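How I Sort Out a Junk Table (Without Losing a Whole Afternoon)

I have a confession to make before we get going. I am not a tidy person. I'm a person who puts things down. Keys, mail, half a drink, the thing I was carrying from one room to another when the phone rang. Over the years I've worked out a way to dig myself back out, and a few of you asked for it after my post on the hall closet in October, so I'm finally writing it up!

You need a table, a couple of empty boxes or bags, a damp cloth and a pen. My sorting table used to be a card table with a wobbly leg (I folded up an old Irent receipt and shoved it under the foot, and it stayed there for years). Anything waist high will do. I don't like the floor for this, my knees give up long before the pile does.

Step 1. Bring it all to one surface

Walk through the house once with a box and pick up everything that has drifted. I set the timer on the stove for 35 minutes and stop when it rings, even if there's more. Don't open anything, don't read anything, don't stand there smelling the hand cream. Just carry it back and lay it out.

Step 2. Spread it out, don't stack it

This is the part I used to get wrong. I'd dump the box in a heap and then pick things off the top, and the bottom of the heap would go right back in the box for next time. Now I tip it out a little at a time and leave space between things. If the table fills up, I work on what's there before I add more.

A soft top is nice for this, by the way. Bottles don't skate around on felt the way they do on my kitchen counter.
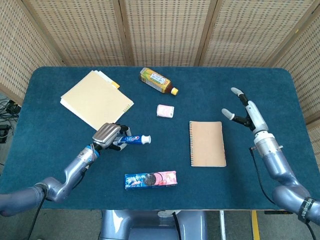 Toothpaste in a robotic hand, and paper folders, a bottle of tea and a little pink box on the felt.

Step 3. Ask what room it belongs to

I don't ask if I love it. I don't ask if I need it. I only ask where it goes, and I say the room out loud – yes, really, like a crazy person. Toothpaste, bathroom. Tea, kitchen. Folders, desk. Then I slide each thing toward the side of the table closest to that room, so by the end I've got a bathroom corner, a kitchen corner and so on.

Small boxes are the tricky ones. Open them! I once moved the same little box from shelf to shelf for seven months, and it had a single spare button in it. If a box is empty it goes straight to recycling, and if it isn't, whatever's inside decides the room.

Step 4. Check the tubes and bottles

Tighten every cap before you carry anything off. I learned this with a tube of toothpaste and a good wool bag, and I'm still a bit sore about it. For drinks, look at the date, and if you can't remember opening it, pour it out. For tubes, I squeeze everything up toward the cap and flatten the end. If we have two of the same thing on the go, the emptier one gets put in front.

My friend Gintarė writes the month on the bottom of everything with a marker when she opens it. I tried that and kept it up for maybe a week, but it's a good idea if you're that kind of person.

Step 5. Paper goes last

Paper will eat your whole day if you let it. Keep folders in one stack off to the side, with the tabs all facing the same way so you can flip through them later, and put any loose sheets underneath. When the rest of the table is clear, go through the stack once. I only make two piles, keep and shred. I used to have a third pile called "look at later" and it got to be 40 sheets deep before I admitted what it was.

Step 6. Deliver, one room at a time

Fill your box with one room's stuff, walk it over, put it away properly, come back. It feels slower than grabbing a bit of everything, but when I do it the other way I end up leaving tea in the bathroom.

When the last box is gone, wipe down the table. For felt, use a lint roller or a soft brush and skip the wet cloth, or just dab at spots with it. Then put one thing on the table that's supposed to be there, a lamp or a plant or whatever you like. Mine's a bowl for keys, and most days the keys even make it in.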